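January 4, 2025

I got to the Parkine building early, which is unlike me, and Bernardo Coelho was already on his knees with his cheek against the edge of a table, looking along the top of it like a golfer reading a green. "Sit, sit," he said, without getting up. "I'm checking my corners."

Bernardo covers tables. He has covered other things in his time (headboards, screens, a whole hallway in Satti that he still won't talk about), but for the last few years it's been mostly tables, and mostly in cloth. I had no idea that was a job! I'd always thought of table fabric as something you throw over the top when company's coming and shake out over the sink when they leave. He winced when I told him so.

"A tablecloth is a guest," he said. "It comes, it goes. What I put on has to stay there and be leaned on."

He started out at a small workshop called Eser, straight out of school, sweeping up and pulling staples. It took him 2 years before they let him cut anything. I asked if that was frustrating and he laughed so hard he had to put his coffee down. "I was terrible! They were right. I could pull a staple faster than anybody in that shop, and I couldn't cut a straight line to save my life."

These days he works mostly alone, and the cloth he likes best comes in under the name Larkemano. It's a plain weave, nothing fancy, and he buys it in gray so often that I asked whether he'd ever tried anything else. He has. There was a red one in October, for a reading room, and he says he felt like he was going snow-blind the whole time he worked on it. Gray lets him see the weave. He can tell if he's pulled a thread off line, and he can tell it in bad light, which he has a lot of in winter.

We talked a good while about corners, since he brought them up before I'd even taken my coat off. A square corner is just folding, according to him, the same as wrapping a present. A round one is where the money goes. The cloth wants to bunch, so he eases it around a little at a time, working from the middle of the curve out to both sides, and he never trims until the whole thing is lying down. "You cut early, you're finished," he said. "I've thrown away more cloth from cutting early than from every other mistake put together." He reckons a good rounded corner takes him 40 minutes. A bad one takes all afternoon, and then he does it again.

I wanted to know what people get wrong once they have the table at home. He held up his hand and started folding down fingers, then gave up and just talked. They scrub. They see a mark and go at it in a circle with a wet sponge, and the circle is what they end up looking at for the next ten years. He'd like everyone to blot, then leave it alone, then brush it in the direction of the weave once it's dry. He'd also like people to quit dragging things across it. Lift the lamp! Lift the laptop! (I went home and lifted my laptop. I've kept it up for 4 days so far.)

The other thing he's particular about is the wall. He thinks a cloth table should sit against something smooth and pale, so your eye has somewhere quiet to go when you look up from whatever you're doing. Busy wallpaper behind a woven top gives him a headache.

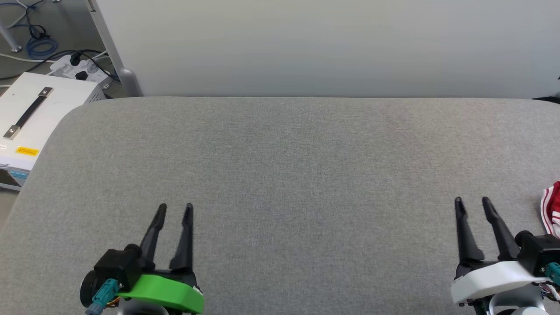
Satti's shop manager takes the opposite line, by the way, and told me over the phone that fabric on a working table is asking for trouble and that customers there get steered to a hard top every time. When I passed this along, Bernardo shrugged and said they'd had the argument before, more than once, and that the manager's own desk has cloth on it.

"But is it a nuisance?" he said. "Sure, a bit. You have to look after it. On the other side, put your arms on it in January." I did. I get it now. There's none of that cold slap you get from a bare top, and a pencil stays where you set it down. It's quieter, too - I dropped my keys and hardly heard them.

He doesn't mind when the color goes uneven, either. Lighter here, darker there, he's fine with it, and he gets a little impatient with customers who call up about it after a month. His own table at home is 12 years old and he says he could find his usual seat at it just by the shade of the cloth.

Before I left I asked what he's working on next, and he made a face. A set of stools, round ones, so it's all corner and no straight. He'd quoted the price before he thought it through. Then he went back down on his knees with the brush, and I let myself out.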